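A morning at the Dratel clearance day

I'd been told to get to Movthorpe early, so naturally I got there at half past nine, an hour and a half after the doors opened, and the queue was already back past the tyre place. Dratel do this every September. They clear out the returned and ex-display gadgets from their depot before the new stock lands, and anyone can turn up and buy. No website, no basket that empties itself while you hunt for your card. I love it!

My friend Nest Hopkin came along because she wanted a tablet for her mum and doesn't trust me with other people's money (fair enough). We were given a paper map and a wristband and let in through the side, sixteen at a time, which felt slow outside and very sensible once we were in.

First stop was headphones. There was a big bin of Vovton over-ear pairs at £19, all with new pads, and a chap at the end testing them on his own phone if you asked. I bought one pair, walked off, felt silly, came back and bought another. The sound is a bit boomy but for £19 I'm not going to moan. The smart speakers next door were less exciting. Most were the older model and only a few quid under what you'd pay in the supermarket.

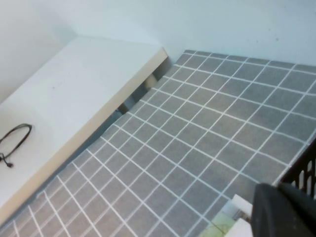
Issue 64 | Page 19

At eleven they ran a short tour of the returns side, and we got two of the last places. Zodwa Mabuza took us round and she was brilliant, very quick and not at all salesy. She told us that most of what comes back has nothing wrong with it. People can't get it on the wifi, or they bought two sizes and kept one. Each thing gets wiped, charged and graded A, B or C, and she said to go for B every time, as a B is usually an A with a scuffed box. I wrote that on my hand.

She also explained the stickers, which I wish I'd known before the headphones. A green dot means a full year's guarantee and a yellow one means three months. Mine were yellow. Oh well.

Nest got her tablet in the end, a Milošević ten-inch with 64GB, grade B, green dot, for £65. She'd had her eye on the bigger one but the screen had a mark right where you'd be looking. Hers came with a charger but no cable, so do check the bag before you pay. The lady on the till found us one in a drawer when we asked.

Food was a van doing bacon rolls and a decent cheese toastie, cash only. Parking is free but it's a muddy field, so wear old shoes. By one o'clock the laptops had gone and they were knocking a bit more off phone cases and chargers, if that's your sort of thing. I came home with four cables and a bike light as well as the two pairs of headphones, and Nest's mum has already rung twice to ask how you turn the tablet's volume down.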